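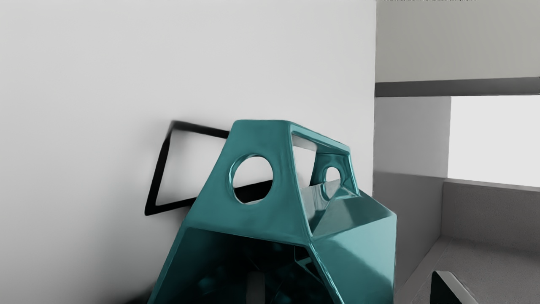
Talking fake rooms and awkward shapes with Drita Delić

10/16/26
247 shares

I should say up front that I came to this interview a bit grumpy. I had spent the better part of two evenings trying to get Praltora running on my own desktop, the installer had thrown me out twice, and I had a page of complaints ready before Drita Delić even got her headphones on. She asked to hear the complaints first. So we started there, and we didn't get to my actual questions for a good half hour!

Praltora, if you haven't run into it, is a subscription that gives you simulated indoor rooms full of stuff for a robot to look at, reach for and bump into. You pick a room, you pick some objects, you drop in a model of your robot and let it try things. Votum makes it, and Drita runs the small group there that builds the objects. Other people at Votum do the rooms. She was very firm on that, because people write to her about door hinges and she wants it known that she has never built a door.

"Objects are my whole day," she told me. "I get sent a message that says, the robot is too good at mugs, please give us something it will hate. That's a nice message to get in the morning."

The thing it will hate, in my case, was the big teal one. It's part of an add-on pack called Plondetti, and it's a hollow, many-sided shape in glossy flat panels, with round holes through it and a top like an open cage. I had it sitting in front of a white wall with a thin black frame leaning behind it, and my simulated arm wanted nothing to do with it. It kept planning a grasp straight through one of the holes, as if there were something solid in there to hold.

Drita laughed when I told her that. "Good, okay, that's what it's for. If your software sees a big outline and fills it in, it is going to close the fingers on air. You can look through ours and see the wall on the other side. A person gets that right away. A lot of planners have to be taught."

I asked why it had to be so shiny, since the highlights along the edges were giving my depth estimates fits. Was that on purpose too?

"The shine was a fight," she said. "The first version was matte and everybody's robot did fine with it, and I was bored. Then we made it so glossy that nothing worked, and the customers were angry, and they were right to be angry. So there's a slider now. You probably have it at the default."

I did have it at the default. I hadn't found the slider. It's in the materials tab under a second little arrow, and I'm writing that down here for anyone else who has been squinting at the same menus. Pull it about halfway and my arm started picking rims to grab. It still missed a fair amount, but it was missing in ways I could learn something from.

We got onto shadows next, which I hadn't planned on. There's a big opening low down on the shape and it goes properly dark in there, with only dim forms showing, and I had assumed that was a lighting shortcut. Drita says no. She wants insides to be hard to see into, because the insides of real things are hard to see into – cabinets, bags, the space behind a washing machine. "I don't want a light bulb in every hole," is how she put it. She also said they argue about it with the room people, who would love everything to be bright and cheerful.

Then money, and I could hear her get careful. The full Praltora license is $2,884 a year, and Plondetti costs extra on top. For a company that's nothing much. For me, working out of a spare bedroom, it's a lot, and I said so. She didn't try to talk me around.

"It's priced for teams. I know that. I've asked for a smaller plan and I'm still asking. I can't promise you anything in print."

What do you get for it? The library had 1,789 objects on the day I logged in, and I'd call most of them good. The kitchen things are lovely. The tools are a mixed bag, with a few that have no thickness when you turn them sideways (Drita groaned, and asked me to send her the names). Search is poor. I typed "bowl" and got two pages of lampshades before anything you could eat soup from, and I'd like that fixed before anything else gets added.

Gripper support is where I was happiest. I use a Zervas two-finger model and it loaded the first time, with the right opening width and sensible friction, and that alone saved me a weekend. Drita said the Zervas profile gets more use than any of the others, so it gets tested more. Her advice, if you have something less common, is to check the fingertip shape by hand before you trust a single result. "Zoom in. Look at the pads. If they look like bricks, they're bricks."

I wanted to know whether she worries about people training only on simulated scenes and then being let down by a real room. She took a while over that one.

"I worry when somebody never goes to the real room at all," she said. "Use ours for the thousand boring tries. Then go put a real object on a real counter and watch it fail, and come tell me how it failed, and I'll build you that."

She does mean it, I think. I sent her three failures the same night, and by the next afternoon I had a reply to each, one of them just the word "ouch."

My own plan is to keep the trial going through the end of October and see how the arm does with the gloss turned all the way back up. The installer problem, by the way, was an old graphics driver on my end. I've apologized to her for the two paragraphs I read out loud about it.

9 comments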